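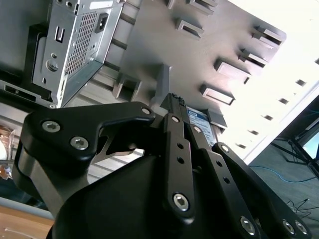

Bench Technician, Desktop Refurbishing (2 openings)
Kellach Computer Reuse, Drinden
Posted Jan 6, 2022

Kellach takes in used office desktops, strips them, tests the parts and puts working machines back together for resale. We are hiring two bench technicians for the Drinden shop. The job is 24 hours a week to start, on the day shift.

What you will do
Open tower cases and take out hard drives, power supplies and drive cages.
Write the serial number of every drive on the job sheet before it leaves the bench.
Send drives for wiping. No drive goes back into a machine until the wipe sheet is signed.
Refit parts, close the case and run the Vekitz test disk.
Keep screws sorted by case model.

Most of the work is with cases where the drive sits in a plastic cage and is held by a latch. The cage has to come out of the way before you can get at what is under it. New hires are usually too rough with these. Broken latches are hard to replace, and we would like you to take an extra minute.

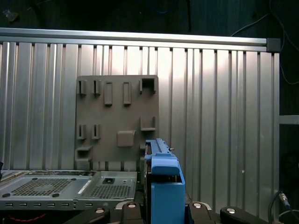

Domingo Herrera: I started here in December with no shop experience. The plastic clips gave me trouble the first week, then I got used to them. Bring your own gloves if you have small hands, the shop ones are all large.

What we ask for
You have opened a desktop computer before, at work or at home. You can lift 25 pounds. You can read a parts list and write clearly. No certificate is needed. We train on the Cuervo inventory program during the first two weeks.

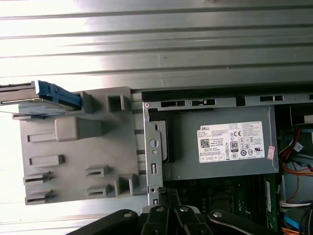
Pay is by the hour and depends on experience. Everyone is paid for training time. Parking is free behind the building, and the bus stops across the street.

The trial shift is paid too. You will take one tower apart and put it back together, and we will go over the job sheet with you afterward. Speed is not scored.

To apply, send a short note about what you have worked on to Khalil Tarawneh, Kellach Computer Reuse, P.O. Box 1199, Drinden, or ask for him at the front counter. Please say which days you can work. Resumes are welcome but not required.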